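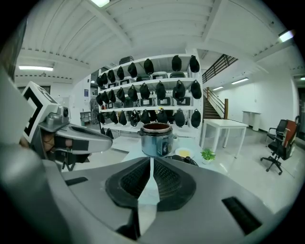 Open day at Marnoson – who went?

tmel_30
Posted 12 September 2018
I went for the afternoon. They had the hand-held grippers out on the blue table with a rice cooker, lid off, and a plate of yellow food next to it. Taras Melnychuk gave the talk. He said they want 2000 recordings of kitchen jobs by October and have 1000 so far. Worth the trip for me.

kurupfan
Was there an arm working on its own? That's what I'd go for.

tmel_30
Not in the hour I was there. It was people using the grippers by hand.

Oddjob3671
Then it's not much of a robot demonstration. Ekov had an arm stacking cups at theirs.

K_Iyengar
I disagree. The Ekov arm did one job in one spot. I'd sooner see how the training is done. I had a go with a gripper and the rubber fingers hold better than I expected – my wrist ached after ten minutes though.

Oddjob3671
Fair enough, but they should say so on the poster.

kurupfan
Do you have to book for the next one?

K_Iyengar
Yes, 30 places. Email Kaso, they do the bookings.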